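Ilona Borbély
@ilonab_tiles

Right, a few of you asked how the kitchen table board game is going so I'm doing a thread. Grab a cuppa, it's long.

For anyone new: the game is called Zirnora. It's a bluffing game for two to four players set in a river port where everyone is smuggling something and everyone is also the customs officer. I've been at it since November before last and I have learnt more about cardboard than I ever wanted to.

The big change this month is that the market phase is gone. Gone! I loved the market phase. I wrote a whole other thread about how clever the market phase was, please don't go and find it.

What was happening is that players would do their sneaky loading, all giggly, and then we'd hit the market and everybody went quiet and did sums. Hongmei Tang played it with me three times over the summer and the third time she got up in the middle of the market to put a wash on. She came back and it was still the same turn.

So now your cargo just sells when it lands. Favourite crate colour pays double, the rest pay flat, off you go. The whole game dropped to 22 minutes with two people who know it. I kept checking the clock on the oven.

Losing the market also meant losing the coins in three sizes, which means I can stop cutting circles. If you've ever cut circles out of greyboard with a craft knife you'll know what sort of weekend that is. My thumb has only just forgiven me.

Rulebook is down to 12 pages from I don't want to say. Margit Bognár went through it with a green pen (she says red is rude) and her favourite note was next to the setup section, where she'd written "who is this for". Fair cop Margit. It was for me.

I rewrote setup so you can read it out loud while somebody else does the fiddling. One sentence, one thing to do. I'd recommend that to anybody writing rules. If you run out of breath, it's too long.

Then there's colour. I had five crate colours and two of them were a brownish orange and an orangey brown. They looked completely different on my monitor! On the table under a warm lamp they were the same crate. Efraín Giraldo is colourblind and very kindly waited until the end of the game to tell me he'd been guessing the entire time. He came second.

New plan is four colours, and each crate gets a symbol as well: fish, bell, rope, lemon. I drew the lemon and everyone thinks it's a rugby ball. It's staying.

The board is still brown because I like brown, and I don't care that the publishers at Dudás told me brown games don't sell. They also told me to add dragons. There's a perfectly good river in it already.

I've been thinking a lot about strong colours on a plain brown background while I redo the pieces. Chunky reds are doing it for me at the moment, and blue to hold everything together.

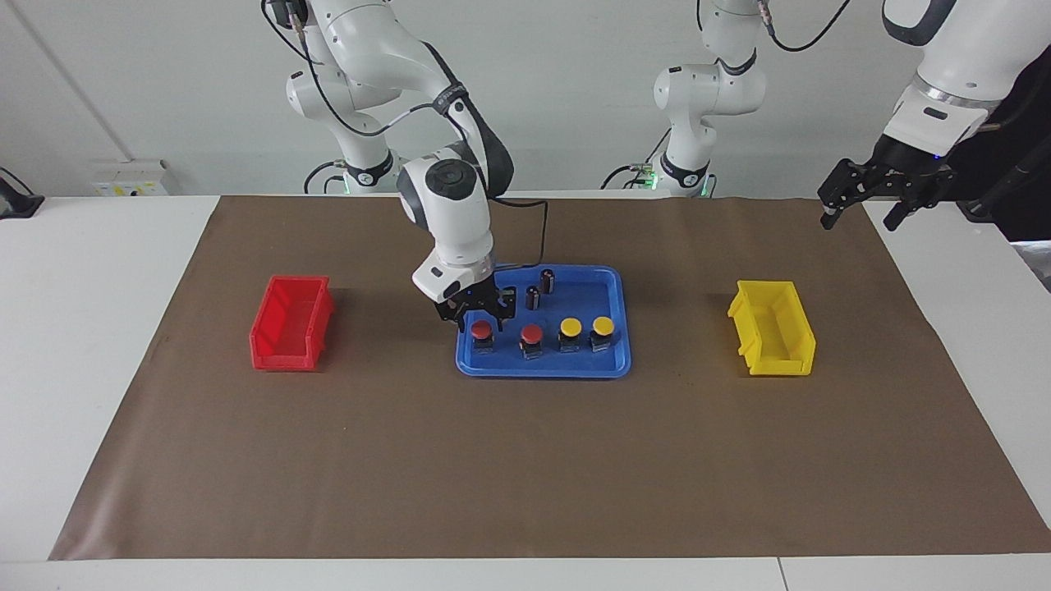
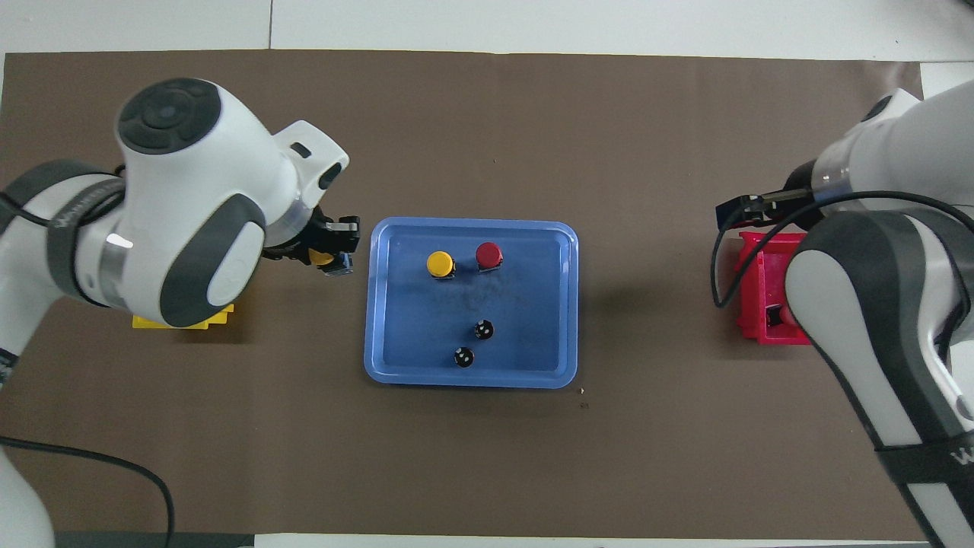
Okay, the bluffing. When you get inspected you can own up, or you can look the inspector in the eye and say "only lemons". The fine used to be so steep that no sensible person ever lied, so I've halved it, and now everyone lies constantly and it's heaven.

Magdolna Deák, who is the most truthful person I know, ran an entire hold of bells past me on Saturday with a face like a church window. I inspected her neighbour. I felt sick about it for the rest of the evening, in a good way.

Still not sure what to do about the two player game. With four, there's always someone else to suspect. With two it's just me and you and we both know it was you. I'm trying a neutral barge that moves when either of you draws a rope. Bit clunky, will report back.

Box size is another headache. The printer wants a standard square, my board folds into something closer to a chopping board. Rumitz do a long thin tray I might be able to bully it into if I trim the player mats. Has anyone used them for a short run? Reply or message me, either's fine.

Last thing, I'm taking it to the open tables at Erkville next month. Look for the brown board and the woman saying "no, it's a lemon". Newcomers welcome, you'll be taught, you'll probably be fined.

I'll post the new crate sheet as a free printable once I've fixed the bleed on the back. The bells are half a millimetre off and I can't look at anything else.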